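3.2 Study sites and household survey

The survey was carried out in four settlements: Flellcombe, Niddale, Grekano and Ait Brahim. We selected them since they differ in income and climate but have a similar number of inhabitants. In each settlement we asked households to report how long they keep ordinary garments, what they do when a garment is damaged, and where it goes when they stop wearing it. In total, 410 households returned a complete form, and these forms describe 3980 garments. Forms with more than six missing answers were removed before the analysis.

The field work started in August and was repeated in the cold season, so that winter clothing is not underrepresented. The interviewers used the same form in both rounds - only the question on storage was changed, as many people in the first round understood it as a question about furniture.
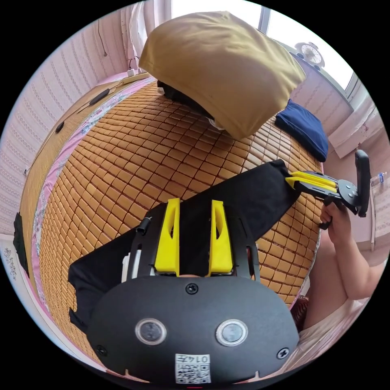
A garment was counted as repaired if any part of it was sewn, patched or replaced after purchase, at home or by a paid tailor. Shortening of new trousers was not counted. This decision lowers the repair rate in Niddale, where shortening is the most common paid service, but it makes the four settlements easier to compare.

We also asked for the reason of each disposal. The answers were given freely and later grouped into 23 categories by two readers who worked separately. When the readers did not agree, the answer was put in the category "other". Wear of the fabric and change of body size were the most frequent reasons in all settlements. Loss of color was named often for dark garments, and mostly by respondents in Grekano and Ait Brahim, where laundry is dried in direct sun.

One limit of the method is that people remember expensive clothing better than cheap clothing. Coats and shoes are therefore described in more detail than socks or undershirts. We did not correct for this effect, and the lifetimes of small items should be read with care. Figure 2 shows a piece of black fabric.

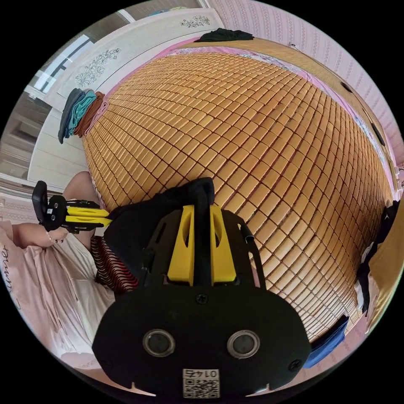

Figure 2. Black fabric, bunched.

3.3 Estimation of garment lifetime

The lifetime of a garment is defined as the time between first use and last use by the same household. For garments still in use at the time of the survey, the last use is not known, and we treated them as censored observations. Garments received second-hand were analyzed separately, as their earlier use could not be established.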